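Tillard > Workshop Group > Meetings > Minutes

Search minutes Go

Gripper comparison – minutes of the meeting held September 28, 2019

Murray MacDonald took the chair and thanked everyone warmly for coming, and for bringing so many questions that we ran well past our hour. The May minutes were read and approved with one spelling fixed.

We went first to the hand-held grippers. Murray has now put 600 grasps through the Tarkum and the Fiore, split evenly between them, and he was kind enough to take us through his notebook at some length. The Tarkum dropped or missed 21 and the Fiore 37. Most of the Fiore's trouble came with thin things lying flat, and several of us felt that its softer pads might be to blame – though Murray would like to try a firmer set before we say so in writing. 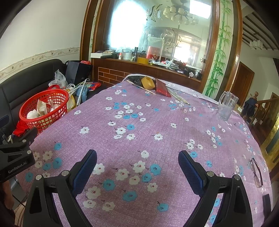 Do both jaws need a textured pad?

For round or slippery items, a pad on each side gives a steadier hold, and the group would keep the pair.

There was then a long and very friendly talk about clear glass and thin metal frames, which everyone agreed should stay on the object list however much they slow us down. Murray asked that eyeglasses be picked up by the bridge and never by a lens.

The Trastura controller was left for next time, as its cable has not come. Agreed to repeat the flat-object trials with the firmer pads, and Murray will write up the results.

Recent items
Minutes, May meeting
Trastura controller: setup notes
Object list, revised
Pad wear on the Fiore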